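Warden's Diary, Alcombe Residential Study Center
February

The center opened to its winter residents at 8 a.m. All 28 places were taken, and the waiting list was closed before noon. Ya-wen Shih, who is leading the translation course this term, had arrived the night before from Stostow and had already rearranged the seminar room by the time I came down. The long tables are now set in a square. I have agreed to leave them that way until the end of the month.

The morning was given to registration and to the usual notices: fire doors, quiet hours, the use of the side entrance after ten. Three residents asked to change rooms on account of the boiler, which can be heard through the wall on the east corridor. Two were moved. The third decided to remain after seeing the view over the orchard.

At 11 a.m. I met with the contractor from Plendside regarding the library roof. The position is less serious than was feared in the fall. The slates on the north slope are sound, and the water has been coming in where the lead meets the chimney. He proposes to replace the lead and to repoint the stack at the same visit, and has asked for six working days without frost. I informed him that this is not within the power of the center to provide. The affected shelves, which hold the bound journals and part of the Painemal bequest, will stay under sheeting until the work is done. Residents who need a volume from those shelves may ask at the desk, and it will be brought to them the same afternoon.

The Painemal papers continue to occupy more of my time than the office had planned for. The first 25 boxes have now been listed. They contain household accounts, letters about the lease of the lower fields, and a long run of weather notes kept in pencil. The notes are of real interest. Rainfall was entered each morning, with remarks on the state of the river and the condition of the lane, and in the hard winters the writer recorded which of the neighbors had been able to reach the village. One entry reads only "Snow. Bread from Stostow did not come." I have recommended that the weather notes be copied first and that the accounts wait until summer.

Lunch was served at 12:30 p.m. The kitchen has returned to a single sitting, which is an improvement, although the line at the door was long. The soup was leek and potato. I ask the kitchen to note that the new bread was well received and that the supply of butter was not equal to it.

In the afternoon I attended the opening session of the translation course. Ms. Shih gave each resident the same short passage, a letter from a mother to a son working away from home, and allowed them an hour with it. The versions were then read aloud. The discussion turned on a single word in the closing line, which some had given as "careful" and others as "warm," and it ran well past the appointed time – I did not feel it was my place to stop it. She intends to use the letter again in the final week so that residents may compare their two versions.

I returned to the office at 4 p.m. to deal with correspondence. The county has acknowledged our application concerning the footpath and has promised a reply in the spring. The insurers have asked once more for the date on which the west stair was rebuilt. I have sent them a copy of the plan, which is undated, and a covering letter explaining that the date is not known to us. An offer of a piano was declined with thanks, the center having two already and a tuner for neither.

The evening talk was moved from the hall to the small sitting room, where the heating is more reliable. Over half of the residents came. The subject was the history of the Alcombe mill, and the speaker had brought a good set of maps. Questions were mostly about the sluice and about who had owned the water rights after the mill closed. I locked the side entrance at 10:15 p.m. 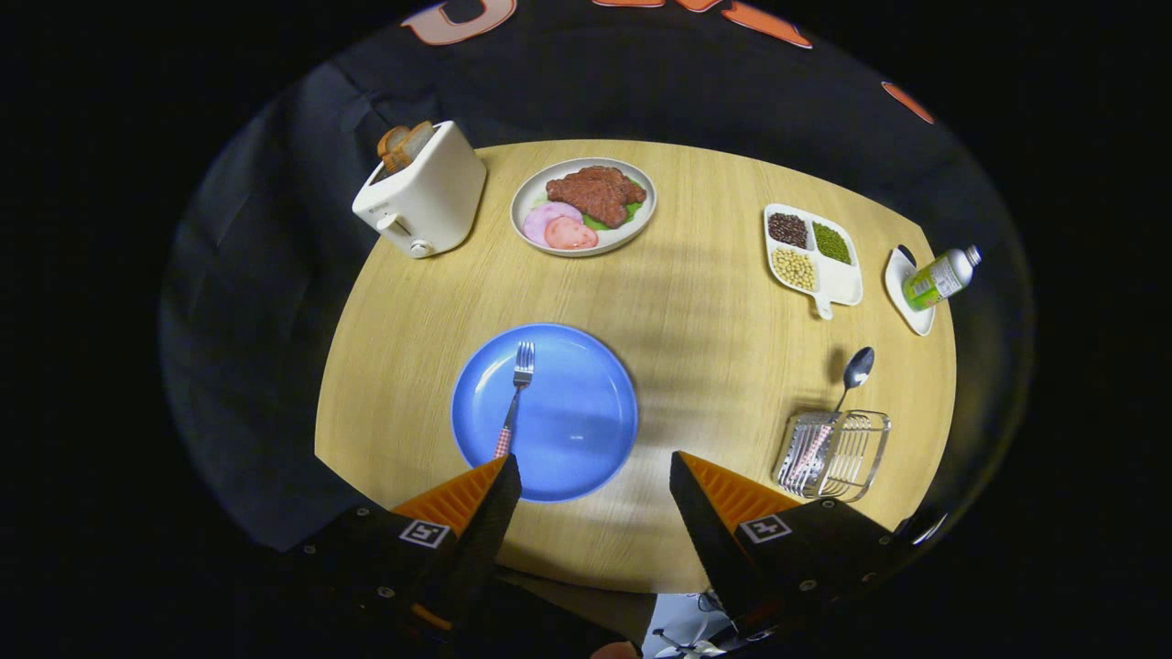
Before retiring I walked the east corridor and listened to the boiler. The complaint is justified. I have left word for the engineer to call tomorrow, and have asked that the two vacated rooms not be offered again until he has done so.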